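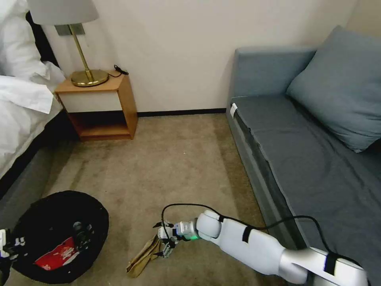 4 min read

By Raffaele Valentini
January

I've had the Lokari floor lamp next to my sofa since the fall, and I think I'm finally ready to talk about it! My old lamp gave off this awful yellow gloom (great for naps, terrible for reading), so I wanted something brighter that wouldn't make the living room feel like a dentist's office.

Putting it together was easy enough, although the little bag of screws had one spare and I spent the whole evening worrying about it. The base is heavy and sits fine on carpet. The neck bends wherever you want and stays there, which my old Pringle never did.

I leave it on the 3000 setting for reading and drop it to 2000 once the TV goes on. There's a 4000 too, very white, good for sewing on a button and not much else. My one real gripe is the foot switch, it's stiff and you have to stomp on it. In socks, ouch.

Would I buy it again? Yes, but I'd get the longer cord.

Recent reviews
Jukside side table, one year in
Traldale wool throw: does it shed?
Three reading pillows compared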